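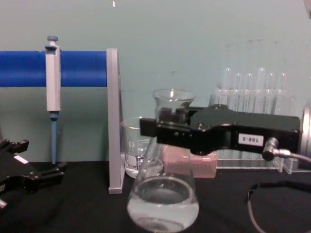
One former colleague wrote to say that the glassware at Ostley had always been too close to the pipettes, and wanted to know if anything had been done about it. We put the point to the technician who runs the teaching lab there, and who asked to be left unnamed.

"They're right, it was cramped," the technician said. "When I started, the stand was at the back behind the beakers. You had to reach over wet glass to get a pipette. I moved the stand to the left end and told people to keep the beakers and flasks to the right of it."

The lab, on the Orkovham road, has 5 benches with black tops. They were fitted in November, when the old ones were taken out, and the walls were left as they were. "I asked for paint. I got benches. The scuffs on the wall are from years of stools and trolleys and I've stopped looking at them."

Pipettes are hung up after every use, with the shaft pointing down. "If you lay one flat with liquid in the tip, it runs back into the body. Then it has to be stripped and cleaned, and that's my afternoon gone."

Conical flasks are used for anything that needs swirling. Beakers are for pouring and for rough volumes. "The marks on a beaker are a guide. Students read them as if they were gospel. If the volume matters, use a pipette or a measuring cylinder." 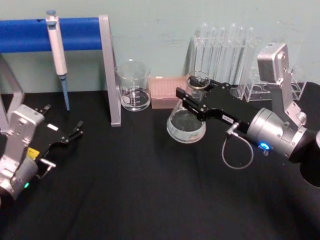 Do the tip boxes stay out on the bench all day? They stay out while a class is on, with the lid shut between uses, and go back in the cupboard at five.

The test tube racks are clear acrylic, bought from Munro to replace wire ones that had rusted. They are washed by hand in warm water. "No solvent on them, it clouds the plastic. We lost 2 that way in the first term."

A cupboard order from Bruren is still outstanding. Until it comes, spare flasks are kept in trays under the end bench, necks all facing the same way. The technician would like a second sink as well, but has not put in for one yet.

January 2018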